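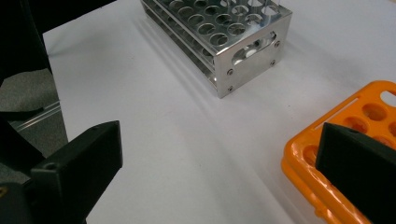 Gaétan Paquette says the finger pads should be checked before anything else, ahead of the battery even, and that the old version of this page had it the wrong way round. Fair enough. Order changed below.

# Arkirix hand gripper – setup, care and repair

Treltamel part page. Covers the hand-held Arkirix with Avex angled fingers, tube work. Same head goes on the bench arm with the adapter plate, see further down. Last gone over 27 April 2024, still missing the spares photos.

## What's in the case

- Gripper body with handle and trigger
- Avex fingers, black, left and right (NOT the same part, see Fingers)
- Hex key, short arm
- Battery and dock
- Zero gauge, flat steel, 80 mm
- Spare finger screws in a bag. Put them back in the bag.

Racks aren't included. We ship to labs that already have their own and they're all different anyway. Aluminum plate racks and molded plastic ones both work, notes on each below.

## Before first use

1. Fingers. Look at the tips in good light. Chips, glue, bits of label, anything shiny where it ought to be dull. Wipe with a damp lint-free cloth.
2. Finger screws. Snug with the short arm of the key. Don't use the long arm of some other key, you'll strip the insert and then it's a new body.
3. Battery in till it clicks.
4. Power on, trigger released. Fingers should run to fully open and stop without a knock. A knock means the zero has moved, go to Zeroing.
5. Squeeze slowly all the way. Tips meet along their whole length. If they meet at the front only, one finger is on crooked.
6. Pick up an empty capped tube a few times before going near anything that matters.

Skip step 5 and you will drop tubes. Most of the returns we open have nothing wrong with them except that.

## Fingers

Left and right are mirrored. They will go on swapped if you push, and the gripper will even close, but the bevels face the wrong way and the tips push the tube down instead of holding it. Letter L or R is molded on the back face, you have to take the finger off to read it. Yes we know. New molds are due in August and the letter moves to the side.

To change a finger:

- Power off, battery out. Out, not just off.
- Back the screw off, hold the finger with your other hand or it drops.
- Slide forward off the rail. Wipe the rail.
- New finger on until it seats against the stop. Screw in by hand first, then the key.
- Zero it. Every time, even if you only changed one.

Finish is matte on purpose. Don't polish, don't sand, don't spray anything on it. Alcohol wipes are fine. Acetone isn't – it takes the texture off and the grip goes with it.

Wear shows at the very tip of the wedge first, as a small rounded edge. You can feel it with a nail before you can see it. Once it's rounded change both together.

## Zeroing

Needs the gauge from the case. A ruler won't do, someone at Tindall used a ruler and we had the unit back twice.

1. Power on, fingers open.
2. Hold the gauge between the tips, flat, touching both.
3. Press and hold the side button until the light goes amber.
4. Let the fingers come in by themself. Don't pull the trigger.
5. Light goes green. Take the gauge out and release the button.

If it goes red, the gauge was tilted or there's dirt on the rail. Clean and try again. Red again after that, stop and write to us.

## Setting out the bench

Plain matte tabletop is best. Glossy white throws light back up and you lose the edges of clear tubes, which are hard enough to see as it is.

Leave open table between the rack you pick from and the rack you place in. People push them together to save reach and then the outer side of one finger catches the neighbor rack on the way down. Open fingers are wider than you think, because the bodies flare behind the tips.

Angle of the rack doesn't matter much on the hand unit, your wrist sorts it out. It matters a lot on the arm.

**Aluminum racks.** Heavy enough to stay put. Check the end panel screws now and then, a loose panel lets the top plate shift against the lower one and the tubes lean. A leaning tube gets gripped at a slant and binds in the hole when you lift. The plate can also scratch the tips if you come in low, so stay above it. If there's a handle slot in the end panel, move the rack by that with your hand. Don't lift a rack with the gripper. Any rack.

**Plastic racks.** Light, they slide. Grip mat underneath or a strip of tape. Raised rims catch the finger bevel when you're working the outside holes, so come straight down there and don't sweep in from the side. Shiny ones give bright spots under overhead lights, turn the rack a little until they move off the holes you need.

Mixed racks on one bench is fine. Just know hole depth is different and so the tube sticks up by a different amount. On the arm that means two pick heights, one for each, and label them.

## Fitting to the arm

Adapter plate is a separate order. Plate on the arm first, then gripper on the plate, cable last. Leave a loop in the cable at the wrist, a fist's worth. Too tight and it pulls the connector on the first full turn.

Speed at 70 percent until you've run a whole rack clean. Jordan Bainbridge ran ours at full from the start and bent a finger on the edge of a plate rack. Not covered by warranty, and Jordan has been told.

After mounting:

- Zero again, on the arm, with the gauge
- Teach the corner holes of each rack, not the middle ones
- Dry run over empty racks
- Then capped empties
- Then real work

If anybody moves a rack, reteach that rack. A bump counts.

## Looking after it

**Each day used:** wipe fingers, look at tips, squeeze test (step 5 up top).

**Each week:** finger screws, rail wipe, battery contacts with a dry cotton swab. Look in the gap behind the fingers while you're there, crumbs of label collect in it and end up against the seal.

**Every 100 hours of run time:** a small dab of the supplied grease on each rail. Small. Too much and it creeps forward onto the tips, and then see Slipping. Hours show on the dock when the battery is seated.

Store with the fingers a little open and the battery out. Closed for months flattens the seal.

## When it plays up

**Slipping.** Grease or worn tips, in that order. Clean with alcohol, try again, then look at wear. Don't turn the force up to cover for it, glass cracks and then you have a diferent problem.

**Knocks on opening.** Zero has moved. See above.

**Closes crooked.** Finger not against its stop. Take it off, wipe, refit.

**Tip wobble with screw tight.** Insert has pulled. Body goes back to us, don't glue it. We can tell when it's been glued.

**Trigger feels dead halfway.** Dirt in the trigger slot, usually. Compressed air, short bursts, battery out.

**Stops mid-close, light red.** Overload. Release, let it open, check what's between the fingers. If nothing's there it's the rail.

**Light does nothing at all.** Battery. Then dock. Then us.

## Spares

| Part | Note |
|---|---|
| Avex finger, left | order with right |
| Avex finger, right | order with left |
| Finger screws, bag | use ours, hardware store ones are too long |
| Zero gauge, 80 mm | check edges for burrs on arrival |
| Rail grease, tube | lasts nearly forever |
| Battery | comes half charged |
| Adapter plate | say which arm when you order |

## Sending one back

Battery out and packed seperately. Fingers on. If it has been around samples, wipe it down and put a signed note in the case saying with what, or it sits in the receiving room unopened until we get hold of you. Put the hour reading on the note too, plus what the light was doing when it stopped.

Repairs on fingers and rails usually go out again within the week. Bodies take longer – ask Gaétan for a loan unit, there are some.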